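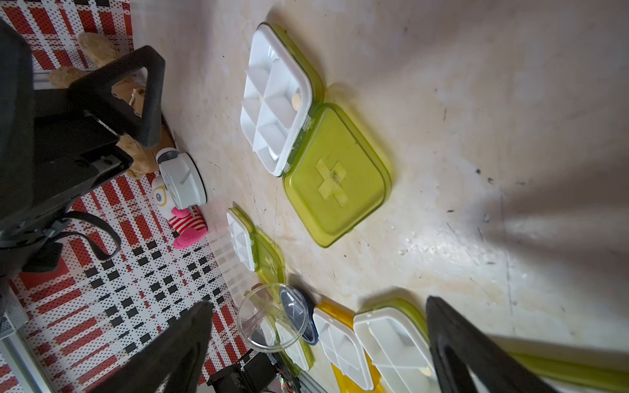
April, gripper comparison, pill box bench

Started just after nine. Jasper wanted the Luklow fingers and the Derkach fingers tried on the same task before anyone signs for a second pair, and I said I'd do it as long as I didn't have to be cheerful about it. The Luklow sheet says "suitable for delicate small parts". So does every sheet I've ever read.

Task as agreed with Geert: pick a tablet from an open compartment, hold it, carry it across, put it down in another box. Then shut a lid. Boxes stay where they are on the table between runs, small ones and the big one, lids open to start. No taping anything down, which was Amber's one condition and I agree with her. If you tape the box you're testing the tape.

Luklow fingers first, at the default grip setting. Picking a tablet off the bare table was fine, nothing to report. Out of a compartment is another matter. The pads are wide enough that one of them meets the compartment wall before the other gets to the tablet, and then the whole tray starts to travel. The big organiser stayed put more than the small ones, I suppose because it's heavier, but I haven't weighed them. Dropped the grip setting, same thing, just slower.

Tried coming in at an angle instead of straight down. Better. Nest has been saying this for weeks and was not gracious about it. The trouble is that at that angle the wrist camera sees a good deal of finger and lid and not very much tablet. The tablets are beige or near enough and the trays are white, so the contrast was never great. The detector lost the target on approach 9 times in 220. That doesn't sound like a lot until you notice that they all came in the compartments nearest the hinge, where the open lid gets in the way. A percentage over the whole set hides that, so please don't quote it on its own, Jasper.

Lids. Closing works if the finger lands somewhere near the middle of the lid. Land it nearer the edge and the lid goes down crooked and springs back. I'd written "success" against two of those before I went over and pushed them with my thumb. Corrected in the sheet. We need a proper rule for what counts as closed – Posberg used "doesn't open when lifted by the lid" and I can't think of a better one.

Swapped to the Derkach fingers after lunch. Narrower tips, and yes, they get into the compartments. They also squeeze the tablet out sideways if you're a hair off centre. Lost 10 that way in the first batch and spent far too long on my knees looking for them. Somebody will say that's a calibration fault. Possibly. I redid the calibration and it got a bit better, then I changed the approach speed as well, so now I don't know which of the two helped. My own fault. Needs doing again with one change at a time.

Jeanine came by and asked which pair was better. I don't think we can say. The Luklow pair pushes the box about and the Derkach pair loses the tablet, and both of those might be down to how we drive them. What I would say is that neither does what its sheet claims, at least not on these boxes with our camera where it is.

Still to do:
Rerun Derkach at the old speed with the new calibration.
Move the wrist camera up on the Pekham bracket, if Geert can find it, and repeat the hinge compartments only.
Try a darker tablet so we know how much of this is vision and how much is fingers.
Write down the closed-lid rule and go back over the earlier lid results with it.
Ask Luklow whether narrower pads exist. They said "soon" last time.

Logs are in the usual folder under the finger name. The first Luklow batch has the wrong grip setting in its header, the notes column is right. Left the Derkach fingers on the arm.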